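Kwan for Android and iPhone: four weeks with a scam filter that finally gets dating sites

I meet people online, I like it, and I plan to keep doing it. So when Kwan added a "new contacts" mode in July I was probably the easiest person in the world to win over. I've used it every day for four weeks on two dating sites, my regular e-mail and my text messages, and I'm going to gush a bit, so bear with me!

Quick background. Kwan sits between you and strangers. You forward a message to it, or let it read a chat you pick, and it gives you a score and tells you in plain words what bothers it. It doesn't block anything on its own. I had Cendus before this, and Cendus was fine for junk mail but hopeless with people. Everything that mentioned money got a red flag, including my dentist, and a man who told me he loved me on day two got a green one.

Kwan reads the whole conversation, and what a difference that makes. It noticed that one of my matches had moved from the site to a private chat app within 30 minutes, had a job on an offshore rig, and had dodged video twice. Any one of those on its own, who cares? Put together it called the chat "follows a known pattern" and showed me the exact lines. I had honestly liked that guy. I asked him for a video call one more time, he got angry, and that was the end of it.

The photo check is the part I tell all my friends about. You share a profile picture and it looks for other places the same face turns up. It flagged three of my matches this way (one "army doctor" was using a fitness model's beach pictures, under a completely different name). It's slow on older phones - mine took long enough that I put it down and went to do something else - but the results were good every time.

Setup is easy enough. You make an account, choose which apps it may see, and pick how nosy it should be. I left mine on medium. High is too jumpy for me and complained about my sister sending a link to a cake recipe.
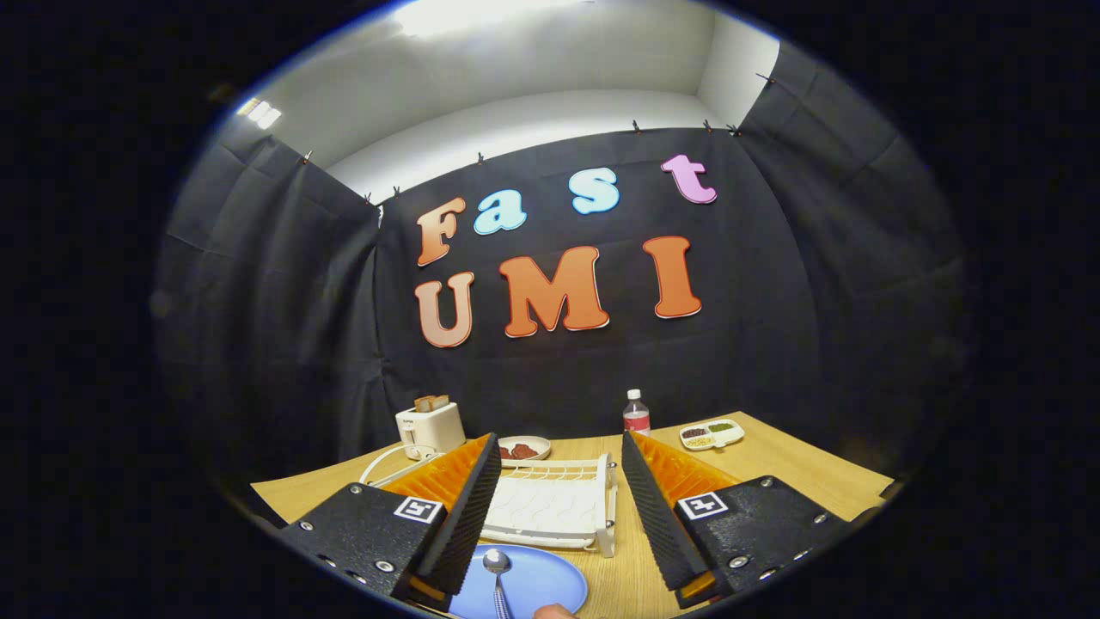 Privacy was my big worry going in, and I did read the policy. Chats you check are kept for 30 days unless you delete them sooner, and the delete button is on the first screen, right where it should be. I went through the whole thing at the table one evening, with a light-blue plate and a spoon for company, and found only one section I had to read twice. It covers sharing with Dronamska, the firm that runs the photo search, and you can switch that off if you can live without the face check.

What I'd change: the alert sound is awful, and the free plan gives you only 4 checks a month, which anyone who dates online will burn through before lunch. The paid plan is $44 a year. I paid it and I'd pay it again - one of those charming strangers wanted $600 for a "customs fee"!

I also tried Grutudlow for a few days, and it has prettier menus, but it missed the rig guy completely when I fed it the same chat. Kwan stays on my phone.

Posted 26/08/2021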